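Litard publishes its workshop routine for keeping a block-handling cell running

Olstead, Feb 7, 2026 — Litard has put its complete care routine for the Tellbridge cell online, free for any school, club or small workshop that wants to use it. The routine covers a single robot arm with a two-finger gripper and a small camera at the wrist, and it fits on 8 printed pages.

The Tellbridge cell spends its working day picking up painted wooden blocks and putting them down again. It sounds gentle, but it is hard on fingertips! The rubbery tips pick up dust and paint, the camera mount creeps a hair out of line, and a grip that was perfect on Monday begins to slip. We have been keeping notes on all of this since July, and we are delighted with how much steadier the cell has become.

The daily check takes 40 minutes and starts before the arm is switched on. Wipe both fingertips with a lint-free cloth and a little water. Look along each tip for nicks or shiny patches, and swap the pair together if either one shows them. Then check the screws on the camera bracket, power up, and send the arm to its home position. Open and close the gripper fully 2 times, listening for any scraping.

After that comes the part our workshop enjoys most, the upright block test. A tall block is stood on its narrow end and the gripper is brought down with its fingers apart, one on either side of the base. If the gap on the left and the gap on the right look different in the wrist camera view, the mount needs adjusting. We like to do this close to a wall with other blocks lying nearby, because a clear patch of table is far too kind to a badly set camera.

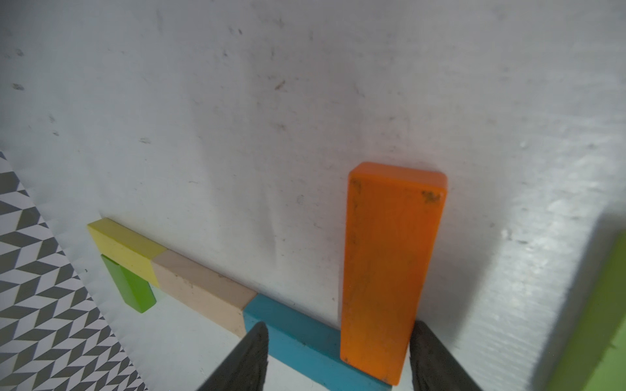 Litard Workshop Team

Scuffed blocks stay in the set. The orange one has dark smudges near its top corner, and a cell that has been set up only with spotless blocks can get a nasty surprise when it meets a grubby one. Wall marks stay too, unless they are sticky.

Courtois, our partner for spare parts, keeps fingertips on the shelf and has helped us write the page on fitting them. The log sheet at the back is the one we use ourselves, with almost 224 entries filled in so far — including the bad days.

The routine can be downloaded from the Litard website now. Corrections and additions are very welcome and should be sent to the workshop desk in Olstead.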